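3. Materials and Procedure

3.1. Setting and participants

The sorting sessions were held in a single ground-floor room at the Mavwood site, between the middle of September and the end of the following month. The room had one work table, a sink that was not used, and a row of closed cupboards along the wall opposite the door. Daylight came from one side only and was supplemented by ceiling lights, which stayed on during all sessions regardless of the weather.

A total of 34 adults took part. All of them lived in households of two or more people and reported that they were responsible for at least part of the storage of household goods at home. Persons who had worked in warehousing, retail stocking, or professional moving were not recruited. Participants were assigned to one of two container conditions, clear or opaque, in the order in which they arrived, so that each condition had 17 participants. The consent procedure followed the form used in the earlier study of kitchen drawers (Van Rooij and Hoshino, in preparation), with one paragraph on storage bins added.

3.2. Containers

Two types of container were used. The clear container was an open plastic bin with a projecting rim and walls that narrowed slightly toward the base. The opaque container was matched to it as closely as the available stock allowed in volume and in height, but was made of a solid gray plastic. Lids were supplied with both types and were removed before the first session. A pilot with lids had shown that participants spent a large and highly variable part of each trial opening and closing them, and that this time could not be separated from search time in a dependable way.

Containers were always presented in pairs, side by side, near the far edge of the table. The distance between the two was not fixed to a single value. It was required only that the bins should not touch and that both could be reached from a standing position without leaning on the table. The near part of the table was left free as a laying-out area.

No labels were attached. Manufacturer stickers, where present, were removed with warm water and the residue was cleaned off.

3.3. Items

The item pool was made up of ordinary household goods bought from the Andeck general range or taken from the researchers' own homes. Items were grouped into two sets. The mixed set varied in color, size, and shape. The dark set was limited to black, dark gray, and dark red or brown goods, and was designed to test whether the benefit of a transparent wall survives when the contents offer little contrast with one another. Both sets contained small, medium, and bulky items. Glass, blades, and liquids in unsealed packaging were left out.

Each pair of bins was loaded before the participant entered. Loading followed a written plan that stated which items went into which bin and in what order, but not the exact angle at which an item should come to rest. Items taller than the bin were allowed to stand above the rim. This was considered closer to domestic use than a rule requiring everything to fit below it, as the interviews in Section 2 had shown that overfilled bins were common in closets and under stairs. 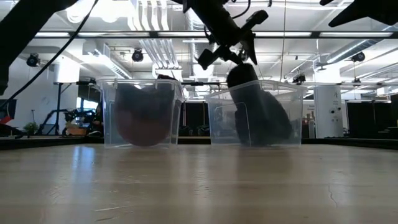 Figure 1. Two clear bins with dark contents.

Visibility through the wall was rated separately from the transparency of the material. The distinction is needed because a bin sold as clear does not necessarily allow its contents to be told apart. Three features were considered to reduce visibility: cloudiness of the plastic, molded outlines in the wall, and overlap between items of similar tone. The right bin in Figure 1 is a case of the third feature. A tall black cylindrical object can be picked out mainly by the part that stands above the rim, whereas it overlaps with a bulkier dark object inside the bin and most of the detail of both is lost. In the left bin, the large object shows a dark-red tint in its lower portion, but its surface is still obscured by the cloudy plastic. Both bins would be described as transparent in a product listing, and both received a low visibility rating under the scheme set out in Section 3.5.

3.4. Task

The task had two parts. In the first part, retrieval, the participant stood at the near side of the table and was given the name of an item on a printed card. The participant was asked to take the item out of the bin and place it on the laying-out area. Timing began when the card was turned over and ended when the item was released on the table. A trial was stopped after 60 seconds and recorded as incomplete. Participants were told that speed mattered but that items should not be thrown or dropped.

In the second part, re-sorting, all items were placed on the laying-out area and the participant was asked to return them to the two bins "in whatever way would make them easiest to find again." No further guidance was given. When participants asked whether both bins had to be used, the instruction was repeated in the same words. The finished arrangement was recorded on a paper form, with one line for each item giving the bin, the layer, and whether any portion of the item stood above the rim.

A short interview followed. Participants were asked how they had decided which bin to open with, in the sense of which one they reached into first, and whether they had looked through the wall, over the rim, or both. They were also asked to point out any item they had found hard to recognize.

3.5. Coding

Three measures were coded from the session records. Search time was the interval between the turning of the card and the first contact with the correct item. Disturbance was the number of other items moved by more than their own width before the correct item was taken. First reach was coded as correct when the hand entered the bin that held the named item, and as incorrect in all other cases, including those in which the participant touched the outside of the wrong bin without reaching in.

Visibility was rated per item and per bin on a scale with four steps:

0: item cannot be detected through the wall
1: item can be detected but not separated from its neighbors
2: item can be separated from its neighbors but not named
3: item can be named

Ratings were made from the participant's side of the table, at standing eye height, before any item had been moved. The view over the rim was rated on the same scale, on a separate sheet. The two ratings were not combined. A tall item may score 0 or 1 through the wall and 3 over the rim, and averaging the two would hide the contrast that is of most interest here.

All ratings were made independently by both authors. Disagreements of one step were settled by taking the lower value. Disagreements of more than one step were discussed with the bin in view, and the reason for the final value was noted. Most of these concerned step 2, where one rater had named an item from prior knowledge of the loading plan. From the second week onward the plan was therefore kept by the rater who was not scoring first.

3.6. Surface and lighting

The table surface deserves a brief comment. It was a light, glossy surface, and it reflected both the bins and the ceiling lights. During the pilot, a matte gray mat was laid beneath the bins to suppress these reflections. The mat was withdrawn when it was found to slide whenever a heavy item was pulled toward the participant. Ratings taken with and without it differed by no more than one step for any item, and the differences did not run in a consistent direction. The bare surface was used in all sessions reported in Section 4.

Lighting had a stronger influence. With the ceiling lights off, several items in the dark set dropped from step 2 to step 1 through the wall, while the ratings over the rim were unchanged. Closets and storage rooms are often less well lit than the room used here, and the ratings in this paper should be read as favorable to the clear container. A lower level of light would be expected to reduce the difference between the two conditions for the dark set and to leave the mixed set less affected.

3.7. Exclusions

Two retrieval trials were excluded because the named item had been loaded into the wrong bin. One re-sorting record was incomplete and was dropped from the analysis of layers, although the bin assignments it contained were retained. No participant was excluded. Incomplete trials, as defined in Section 3.4, were kept and entered at the maximum time. The analysis was repeated without them, and the results of both versions are given in Section 4.2.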